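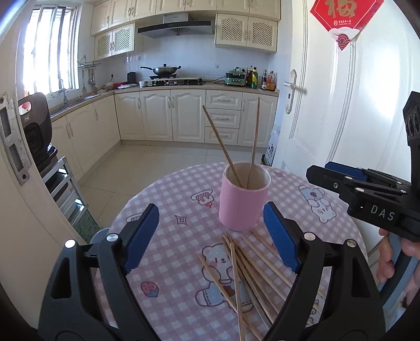
Sharada Poojary wrote in to ask whether chopsticks should live in the drawer or in a cup, and would I please settle it before she buys another divider. A cup, Sharada! I gave up on drawers in January and haven't missed mine.

Tips up or tips down?
Up, for me. I hold them by the thick end when I drop them in, so the eating end never touches the bottom. My pink cup is plain and straight-sided, and they lean any way they like.

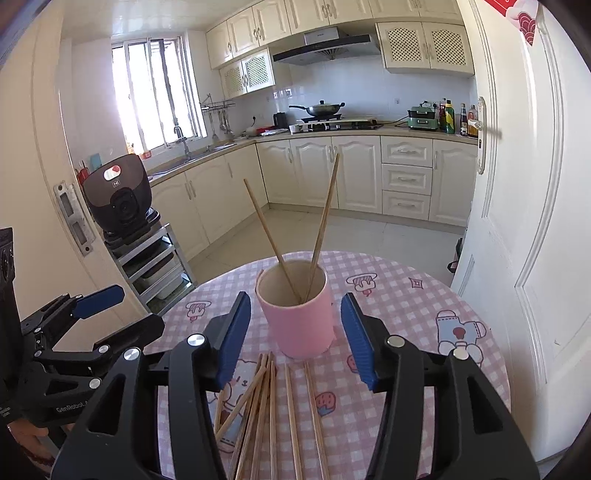
How do you wash wooden ones?
By hand, warm soapy water, then flat on a towel overnight (never soaked!).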